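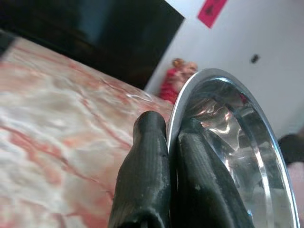

At the rim of the bowl. Training at Irkevico, Kistholm.

When Irkevico brought two robot arms into its training room, the operator expected to have less work. "I have different work," she says. "Before, I set tables. Now I correct somebody who sets tables."

She repeats one task up to 200 times before the settings are changed.
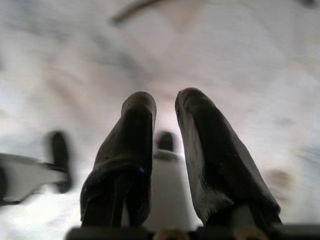 Her back hurts less since August, but her eyes are tired in the evening — she must watch every grip. The pay stayed the same, and she mentions this twice.
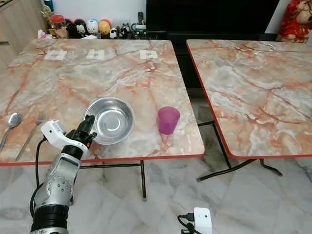 Ruiz-Ortega, the kitchen firm which will receive the arms, sees it differently: its shift leader told us that the staff fear for their hours, and that no written promise has come yet.

"I understand them," the operator says. "I would also ask for paper."
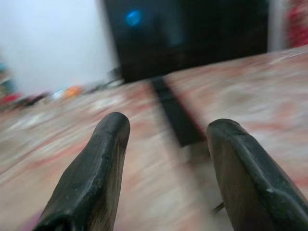

What happens next

The kitchen trial is planned for two months.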